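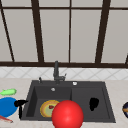
The window.

Search stories Enter keyword Go

07/09/2026 - by the Aravena correspondent

My aunt left me the house in Tilamska and 252 letters from a man in Hurkance, who proposed in every one. She had answered 2. 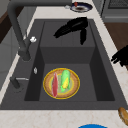 Sausage-shaped item and corn, in the sink.

The first reply said no. The second, 11 years on, said she was still thinking - and had he kept her umbrella?

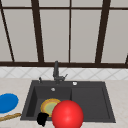
He turned up in May, four days after the funeral. I sat him in the kitchen, where the tall gray panes give a visitor no view to remark on, and he remarked on it anyway. Then he handed me the umbrella. It was a man's umbrella.

Last updated 07/09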